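Frequently Asked Questions for Patients and Families
Bunine Center for Sleep and Breathing Disorders

Do I need a referral to be seen at the Center?

Yes. New patients are seen on referral from a primary care clinician, a neurologist, a cardiologist or an ear, nose and throat specialist. Your clinician's office may send the referral by fax or through the patient portal. Please allow five business days for the intake desk to review it and contact you. If you have not heard from us after that time, call the intake desk directly and have your date of birth ready.

Who will I meet at my first visit?

The first visit is with one of our physicians or with a nurse practitioner. Dr. Krystyna Chmielewska directs the adult program and sees patients with sleep apnea and breathing problems related to nerve and muscle disease. Dr. Sławomir Jakubowski sees patients with insomnia, restless legs and disorders of sleep timing. Kulap Jaidee, NP, provides follow-up care for patients who use breathing equipment at home.

How long does the first visit take?

Plan on two hours. Part of this time is used for questionnaires, measurements and a review of your medications. Bring a written list of everything you take, including over-the-counter sleep aids and supplements. If you share a bedroom with someone, that person is welcome to attend, as he or she may have noticed snoring or pauses in your breathing.

Will I have to stay overnight?

Not always. Many adults with suspected sleep apnea can be tested at home with a small recording device. Overnight testing at the Center is generally advised for patients with heart failure, significant lung disease, neuromuscular conditions or a history of stroke, and for those whose home test did not give a clear answer.

What happens during an overnight study?

Patients arrive at 8:30 p.m. and are shown to a private room. A technologist places sensors on the scalp, face, chest and legs and fits a soft clip to one finger. The sensors record brain activity, eye movement, heart rhythm, breathing and oxygen level. You may turn over freely and may get up to use the restroom by calling the technologist on the intercom. Most patients leave by 6:30 a.m.

May I take my usual medications on the night of the study?

In most cases, yes. Do not stop a prescribed medication unless the clinician who ordered the study has told you to do so. Bring your evening doses with you in their original containers. The Center does not keep a pharmacy and cannot supply medication overnight. Avoid caffeine after noon and do not drink alcohol on the day of the study.
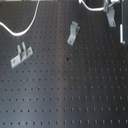 Dark panel with rows of small round holes.

When will I receive my results?

A sleep study produces several hundred pages of recorded data, all of which must be scored by a technologist and read by a physician. Results are usually available within 28 days and are posted to the portal at the same time they are sent to your referring clinician. Technologists are not permitted to discuss findings on the morning after the study.

What if I am prescribed a CPAP machine?

Your prescription will be sent to an equipment supplier that participates in your insurance plan. The supplier will arrange a mask fitting and show you how to clean the tubing and water chamber. A follow-up visit with Ms. Jaidee is scheduled once you have started treatment. Many insurers require proof of regular use during the first months, and missing this visit may affect your coverage.

I find the mask uncomfortable. Should I stop using it?

Please call us before you stop. Discomfort is often related to mask size, air leaks or dryness, and these can usually be improved. Patients who are unable to use CPAP may be candidates for an oral appliance, positional therapy or surgery.

How much will a study cost?

The amount you owe depends on your plan, your deductible and the type of study. The self-pay charge for an overnight study at the Center is $2,248, including the physician's reading. Home testing is billed at a lower rate. Henryk Szewczyk in Patient Accounts can provide a written estimate and an application for financial assistance.

Can I take part in research?

The Center enrolls patients in clinical studies from time to time. Participation is voluntary and has no effect on the care you receive. To be placed on the contact list, ask for the research consent form at check-in.

How do I cancel or change an appointment?

Office visits may be changed up to one business day in advance. Overnight studies require notice of at least two business days so that the room can be offered to another patient. Changes can be made through the portal or by telephone between 8:00 a.m. and 4:30 p.m.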